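Avomus: Grasp Planning Software for Wrapped and Flexible Objects
Student Project Report
Department of Mechanical and Electrical Engineering, Jarent Institute

3. Software Design

The objective of the project was to extend the Sengar planning library so that a two-arm platform with multi-fingered hands can hold a bouquet of flowers without crushing the wrapping. The existing planner treats every object as a rigid body with a fixed outline. A bouquet does not meet this assumption. The stems are firm, the wrapping gives way under pressure, and the blooms must be kept clear of the fingers.

The revised software has separate perception and control modules. The perception module labels each part of the object as "hold," "avoid" or "unknown." Only points in the first group are passed to the grasp planner. The control module then closes the fingers in small steps and stops when the estimated contact force reaches a set limit. Wrist views and the external view are recorded with a common clock, which allows a planned grasp to be compared with the view at the same moment.

3.1 Camera Views 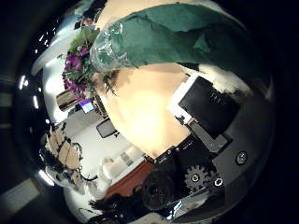
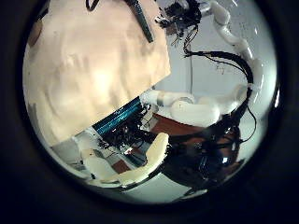
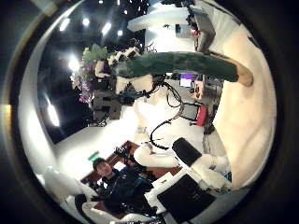

Wrist views are corrected for lens distortion before labeling.
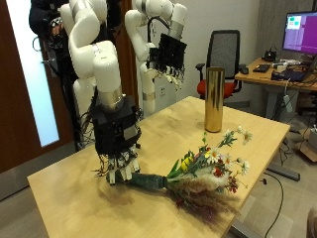
Pumico wrote in response to the draft that the correction step discards too much of the outer field, and that a planner working with uncertain contact should keep those pixels even at lower quality. The same response asked whether the force limit had been tuned separately for each finger or copied across the hand.

The limit was copied across the hand. Separate tuning was planned for March but was deferred until the logging tool was complete. With regard to the outer field, the correction step now has a setting that retains the full view and assigns a lower weight to points near the rim. The default has been left unchanged.

3.2 Results

The planner was run on 40 recorded approaches. It returned a usable grasp in 78 percent of cases under the default settings. Most of the remaining cases ended in a timeout, as too few points had been labeled "hold" to start the search. The planning time limit was 15 seconds for each approach.

Two faults remain open. The labeling module sometimes assigns parts of the robot's own fingers to the object, and the planner does not yet account for cables when checking an arm path. A mask built from the joint positions is under test for the first fault. Work on the second has not begun.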